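Chapter 4
Keeping Up Appearances: The Frame Budget

Every player has met a game that looked gorgeous in the trailer and then ran like a wet cardboard box at home. The gap between those two experiences is the subject of this chapter. It has a dull name, the frame budget, and it has ended more lunch breaks than any other topic in the trade.

A budget is a length of time. If your game is to draw 30 pictures a second, each picture must be finished in a little over 33 milliseconds, and that covers everything: the physics, the enemies' thinking, the sound, the lighting and the artist's beloved fog. Miss the deadline and the player sees a hitch. Miss it often and the player sees a refund counter.

When the Liyanage engine was being built for the racing game Gimham, its lead programmer, Shahnaz Haque, gave each department a slice of the time and wrote the slices on the wall. Lighting got 12 milliseconds. Lighting used 12 milliseconds by October and then asked, very politely, for the physics team's share as well. You will meet this behaviour again in Chapter 9, under Scheduling.

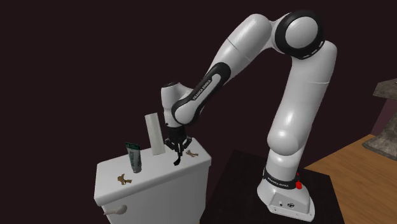
Figure 4.1 A rendered robot arm and toilet tank.

Rendering cost comes from three main places. Geometry is the number of triangles you ask the machine to move about. Shading is the work done to colour each pixel. Overdraw is the work done on pixels that are later covered by something else, and it is the one beginners forget. A puff of smoke made of 80 see-through layers is a fine way to bring an expensive graphics card to its knees – and it will still look like grey soup.

Imtiaz Kumarasinghe's early notes on the Pralano demo are worth reading here, if only for the swearing. He spent two weeks trimming triangles from a cathedral before he measured anything. The cathedral was fine. The trouble was a candle.

Before you start section 4.1, install the Flondevo profiler from the disc and run it on any project you have finished. Write down where you think the time goes, then look.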